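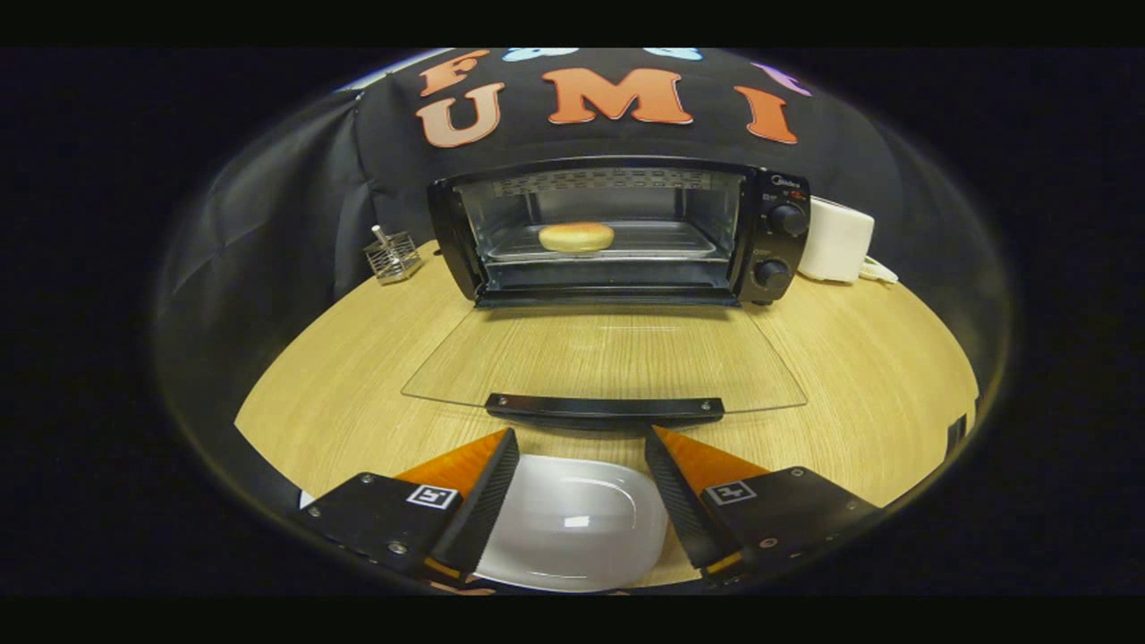
Toaster oven with the door down, one bun on the rack, plate in the gripper.

Open day demo with a toaster oven: how much of it should I believe?
Asked by Muthoni Muriithi

I went to the robotics open day at Hakala in January. One table had a Midea toaster oven on it, and a guy with a hand-held gripper getting a bun out and onto a white plate. The sign said 124 recordings of this one task had been made so far and that a robot arm would "learn the rest." The arm itself was on a poster. I asked when it would be running and got a leaflet.

My workplace (a school kitchen in Wenden) is being nudged to put money into something like this. Is a person holding a gripper a demo of anything? What should I ask before we go back?

3 answers

Lenni Valtonen
It's a demo of the recording step, and that's all I'd give them credit for. A person does the job with the gripper, the camera on it records, and later they train an arm on the recordings. The method is real. Whether theirs works is a separate question, and you didn't see anything that answers it.

Ask to see the arm do the task 22 times in a row with you standing there, and ask who resets the table between tries. Then move the oven a hand's width and ask for 2 more. Watch the door too. An open glass door sits right where the plate has to go, and I'd want to know what happens when the arm bumps it.

Also, one bun is not a school lunch. Get them to say what they'd charge to set up a second task - in writing.

Plurkau
save your money. saw one of these at a fair, took nearly 100 seconds to move a roll

Kisa
I think the orange pads on the fingers are soft so it can hold plates? No idea about the price, sorry. We just use tongs.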